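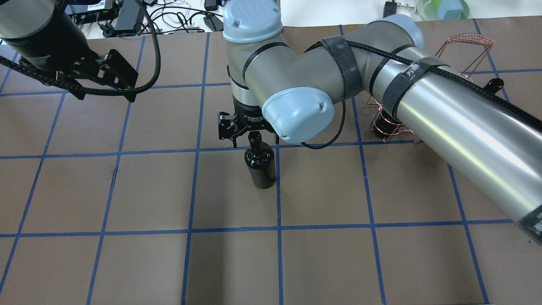
# Tratholm copper wire bottle rack

The Tratholm is a countertop rack made of copper-colored wire, sold flat in a plain carton by Gurham. I bought it in May to replace a Drakos pine rack that had started to lean. It has been in daily use since then, first on a bench and later on a kitchen counter, with dark wine bottles of the ordinary 750 ml shape.

## Assembly

The carton holds two wire end frames, the cross wires and a bag of small screws with a hex key. Assembly took 13 minutes. The instruction sheet is one page of line drawings with no text. Step 3 shows the cross wires going in from the outside, and they will only seat from the inside. Tighten the screws in two passes. If the first corner is fully tightened before the others are started, the last cross wire ends up short of its hole and has to be pulled into place.

One of my screws had a damaged head on arrival. Gurham does not list spares, but an ordinary screw of the same thread from a hardware store fits.

## Stability

Empty, the rack is light enough to slide when a bottle is put in at an angle. With two bottles in it, it stays put. The feet are bare wire ends with plastic caps, and the caps are the weakest part of the product. One came off in the first week and I glued it back.

On bare laminate the rack creeps forward a little each time a bottle is pulled out. On brown kraft paper it creeps less. A grid of painter's tape is a simple way to check this on your own surface: line the feet up with a strip, take bottles in and out for a while, and read the offset against the next strip. After 11 removals on paper the front feet had moved less than the width of the tape. I did not measure the laminate case with the same care, but the movement was plain to see.

## Fit

- Standard Bordeaux bottles: good fit, no rattle.
- Burgundy bottles: they go in, but the wider shoulder rubs on the wire.
- Sparkling wine bottles: too wide. They can be forced, and the wire spreads if you do.
- Half bottles: they slip through at the neck end unless pushed fully back.

Labels survive well. The wire touches the glass along a narrow line, and I have had no torn paper on any label so far. Bottles with a thick wax seal need a slight twist to clear the front.

## Finish

The copper color is a coating. It has held up on the flat runs and has worn through at two contact points near the front, where the base metal shows gray. Wiping with a dry cloth is enough for dust. A mild dish soap left streaks that had to be buffed out, so I stopped using it. I would keep the rack away from a sink.

## Compared with the Bovska

The Bovska is the obvious alternative at a similar size. Its wire is thicker and its feet are welded pads, so it does not creep. It is also heavier, comes only in black, and cannot be taken apart again for storage. For a rack that will stay in one spot, the Bovska is the better piece of hardware. The Tratholm makes more sense if it has to be packed away or moved often.

## Rating

Fit: good. Stability: fair when loaded, poor when empty. Finish: fair. Instructions: poor.

Replacement foot caps in soft rubber would fix most of what is wrong with it. I have ordered a set in the next size down and will update the stability section once they are on.

*28 July 2020*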